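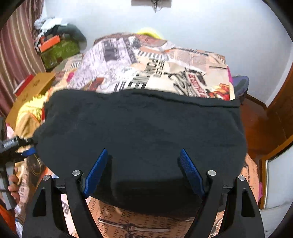

Dark cloth on a newsprint bedspread: laundry day starts on the bed.

I have folded clothes on ironing boards, on a washing machine in mid-spin and once on the roof of a parked car, and I will say it loudly: the bed wins every time! It's wide, it's soft, it's the right height if you kneel, and best of all it puts a deadline on you, because sooner or later you want to lie down in it.

That was the thinking behind the week I spent in Jarnholm trying the bed-first method, as taught in the little booklet from Memside (17 pages, stapled, wonderful). You tip everything out. You find the biggest dark thing and spread it flat with your palms, working from the hem toward the middle. A busy bedspread helps more than you'd think – black cloth on a loud print shows its outline right away, and you can see where a corner has tucked itself under.

Then come the blankets, and this is where I fell in love. Fleece is so forgiving! Fold it in thirds, roll it, sit on it if you must. The patterned ones go in a heap of their own, stripes and cartoons and all, and for a while the room looks far worse than when you began. Let it. I gave the whole job 60 minutes and had six left over for coffee.

Hoodies I save for last. They slide, they bunch, the zipper always ends up somewhere silly, and the hood has no natural place to go.

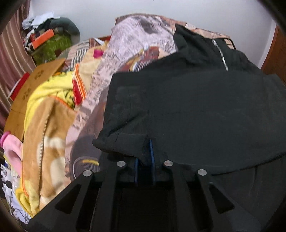
Hyvönen would do it the other way around, hoodies first while your patience is fresh, and told me that a hood should be folded down into the body before the sleeves are even touched. I tried it the next morning and I'm sorry to report that it's excellent. The bundle comes out square and stands up on its own in a drawer.

The Akarport edition of the booklet adds a page on drying racks, which I skipped, and another on single socks, which I have now read three times. My own count of those stays private. The pillowcases are still on the chair.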